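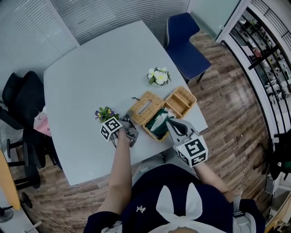 2026-10-15

I have spent most of the last month thinking about wicker. If you had told me back in the spring that I'd have strong feelings about the stiffness of a basket rim, I would have laughed, but we are deep into the tabletop set for Lorkitz now and I dream in rattan.

Quick catch-up for anyone new: Lorkitz is our set of two-handed examples. A person does an everyday job with a gripper in each hand, and the recordings go into Breno, the policy we're training. No robot arm in the loop at collection time. I came over from teleoperation, where a good morning meant a few dozen clean takes and a sore neck, so the speed of this still makes me giddy. We closed September with 2,917 episodes kept, and 655 of those are from the wicker group alone!

The wicker group was Quyên Lã's idea. Our earlier objects were all so polite: hard, smooth, one solid color. Blocks, cups, little boxes. She argued that people's homes are full of things with holes in them, and she was right. A woven surface flexes a little when you squeeze it, a tall handle gets in the way of your approach, and then you put cloth inside and there's a soft thing inside a springy thing. I love it. Breno does not love it yet.

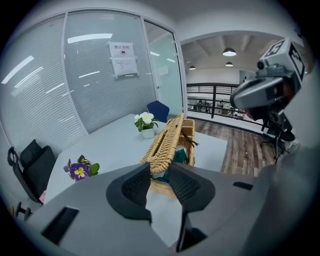 Lining up on the basket, handle side first.

The view from the gripper is the one I look at most when I'm reviewing. You get the two black mesh pads and whatever is between them, and pretty quickly you learn to read a whole episode from that little gap. I can usually tell who was holding the grippers, too. Quyên comes in slow and closes once. I come in fast, stop, fuss, and close (working on it).

We did have a real argument over fussing, by the way. My first instinct was to throw out every episode with a hesitation in it, and I had marked 369 for the bin. Then I tried a small training run with them and one without, and the run with them did better at recovering from a bad approach. One comparison on one task, so please don't quote me at a conference, but I put them back. What I still throw out is anything where a hand goes out of sight of its own markers for long, or where the person forgets what they were doing and stands there. That second one is mostly me after lunch.

The other thing I changed my mind on is clutter. I used to clear the table down to the one object. Now the flowers stay, and cords can lie where they like. We shift things between episodes, never during. The pansies have become a sort of mascot and have their own column in the Likby sheet, which is the tracker we use for layouts. Lương set that up and I complained for a week and now I can't work without it.

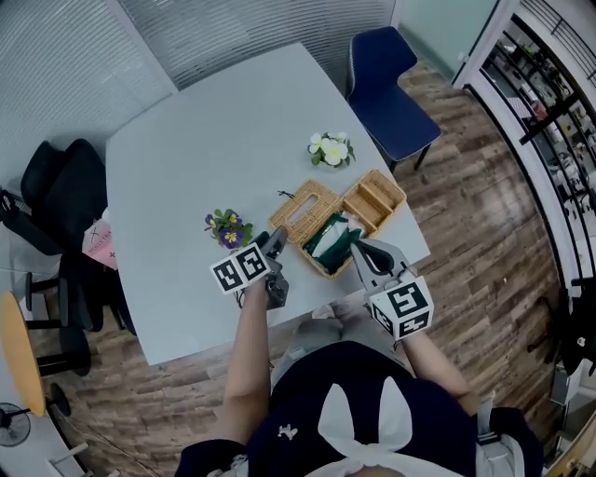

What I'd tell you if you're starting your own set

Write the task sentence before you pick up the grippers. Ours are short, like "grip the basket at the rim." If two people read the sentence and do two different things, fix the sentence.

Practice until you're bored, then start recording. My first 3 sessions on any new object are junk and I've made peace with that.

Decide where you'll grip and then vary it on purpose. Rims are my favorite on wicker. Handles are tempting, but if every example uses the handle, the policy has nothing to go on when there isn't one. 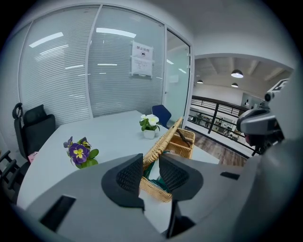 Rim grip, from the gripper's side.

Watch your own footage the same day. I put this off for weeks and missed that I was always approaching from the same angle, episode after episode. Very consistent, very useless.

Take breaks! Your wrists will go before your attention does, and tired wrists show up in the data as a kind of wobble that I can now spot from across the room.

Next up is lids. Quyên wants tissue boxes with the lid on crooked, I want anything with a hinge, and we've agreed to do hers first. I'll post the layout list once Lương has checked it over. If you've collected on woven stuff and have opinions on grip force, please leave a comment, I'd love to compare notes.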